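Notes for my talk, staff training day, Beltholm kitchens
Speaker: Rūta Paju
Time: 22 minutes, then questions. Speak slowly. Drink water before slide 3.

Slide 1 - title only
Say good morning. Thank Thabiso Coetzee for the invitation and for moving the talk so that the night shift can come.
Say where I work: the canteen kitchen in Wuvosgate, tray line and table service. I have worked there nine years. I am not an engineer. If somebody asks about motors, send them to Jacobus Chauke, he sits in the second row.

Slide 2 - what the work was before
We serve 713 lunches on a normal day. Before, four people stood at the sorting table from eleven until half past two. Plates to one side, cups to another side, bottles back to the shelf. The same turn of the body every time.
Tell the story of my shoulder, but short. Last time I made it too long.
In the first year I was there, three people left the sorting table, and all three said the same word to the manager: wrists.

Slide 3 - what came in
The arm came in September. The project has the name Botora. In the kitchen we called it Lò from the second week, and now also the managers write Lò in the shift plan.
It does one job, it picks things up from the table and puts them where they belong. It does not wash, it does not cook, it does not talk to the guests.
Pause here. People usually want to ask if anybody lost the job. Answer before they ask: no contract was ended in our kitchen. But two temporary contracts were not made longer, and I think we must say this part also, even when the manager is in the room.

Slide 4 - what changed for us
Go through these without reading from the screen.
The shift plan. Now two people are at the table and two are at the serving counter. The counter is harder for some of us. You must speak with guests all the time, and for a person who is shy, or who has the language like I have it, this is a real change of job. We asked for a course and we got one, six evenings, paid.
The breaks. Before, we took a break when the table was empty. The arm does not need the table to be empty, so at first nobody knew when to go. Now the break is written in the plan.
The noise. It is less loud than the old conveyor, but it is a different sound, and it took me some weeks to stop turning my head.
The blame. When something is broken, who broke it? In the first month we argued about this a lot. Now there is a page by the door and we write what happened, without names.

Slide 5 - teaching it
This is my favorite part, do not hurry.
Somebody must show the arm what is a plate and how to hold a cup. They asked for people from the kitchen and I said yes. I have done 129 practice rounds so far. For every round we put the things on the table in a new way, close together or far apart, standing or lying down. A bottle on its side is a different task from a bottle that stands. I did not know this before, for my hand it is the same.
Leave the picture up while I speak about this.

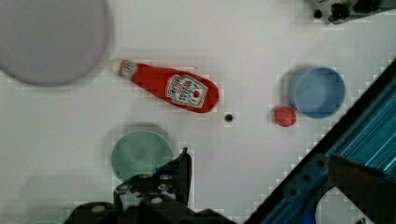
Oratile Le Roux asked me after the first version of this talk if we are paid more for the teaching, because in her opinion it is skilled work and should be in the contract. She also said that a person who has sorted dishes for nine years is giving away something the company could not buy in another place.
My answer then was weak. The better answer: we get the normal hourly pay and a small addition, and the addition ends when the practice ends. The union has it on the list for the next meeting. I agree with Oratile, and I will say so.

Slide 6 - what I would ask for, if it comes to your kitchen
Ask to see it work before the plan is signed. We saw it only after.
Ask who can stop it. In our place everybody can press the button, also the trainees, and no one has to explain it afterwards.
Ask what happens on the day it is out of order. We had one such day and there were not enough hands. The lunch was forty minutes late.
Ask for the course early - not when you already stand at the counter.

Slide 7 - thanks
Thank Tumelo Van Wyk for correcting my English on the slides. The mistakes in the speaking are mine.
The paper copies are on the chair near the exit. Questions.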